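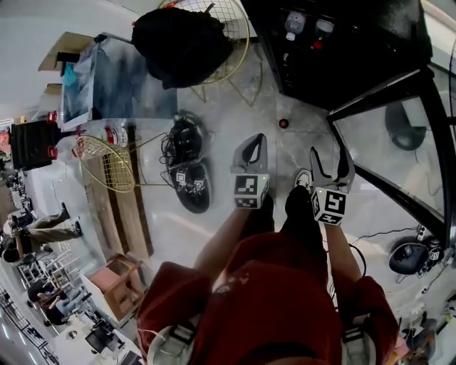 Tedunville Robot Handling Club: Frequently Asked Questions

Who may join the club?
Membership is open to students in their second year or above. No programming experience is required. Applications are accepted until the end of November and should be sent to the club coordinator, Marleny Villanueva.

When does the club meet?
Sessions are held every Sunday at 11 a.m. Places are limited to 20 members per term.

What do members do during a session?
Members work in pairs with hand-held grippers, carrying out everyday tasks that are later used in the term project. Each pair keeps a written log and submits it to Moataz Chraibi before leaving.

Must the markers on the grippers stay uncovered?
Yes. Sleeves, tape and fingers should be kept clear of the black-and-white markers at all times. A damaged marker should be reported - members should not attempt to replace it themselves.

Which tasks are set for new members?
The first two tasks involve the mini fridge and the bottles kept in it. Instructions are given in the Bíró handbook, which is issued at registration.

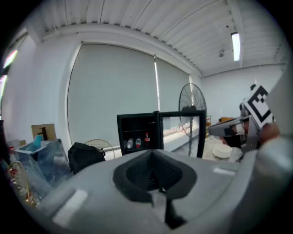 Mini fridge with the door open, seen from the gripper.

Is there a fee?
The fee is $83 per term. Students who need assistance may apply in confidence to Zuleica Marinho.

Does the club enter competitions?
Members who have completed 11 sessions may apply for the team that travels to Punitz. Selection is made by Ferenc Medve, and his decision is final.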